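4. Heating food on a plate

Before the first use, read section 2 (Placing the oven). The Plarkgate oven must stand level on a strong table.

1. Open the door fully. It is hinged on the left side, so keep free space there.
2. Check that the round glass turntable lies flat and can turn by hand.
3. Put the food on a microwave-safe plate, and put the plate on the turntable.

Note: A burger with bun heats better when it stands near the middle of the plate.

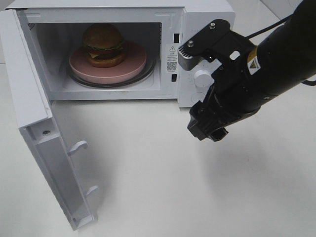

4. Close the door until both latches click. Do not push the door with a full hand or with a tray.
5. Choose the power with the power knob. For bread and small meals use 600 W. The highest level is 1000 W and it is for liquids only.
6. Turn the timer knob to the wanted time. The oven starts immediately.

Caution: Do not start the oven when it is empty. This can damage the glass.

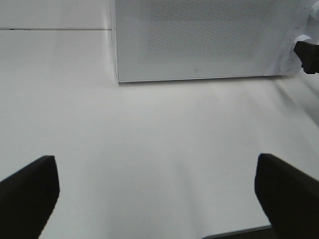

Cleaning of the front is done with a soft cloth and a little warm water. Unplug the oven first. Never spray a cleaner directly on the door. The fine holes of the grille catch grease easily, so wipe this area gently and do not press water into it. The two round knobs on the control strip need only a dry cloth, also around their rims.

If a knob feels loose, stop using the oven and contact Torkix service. Please give the model number 2231.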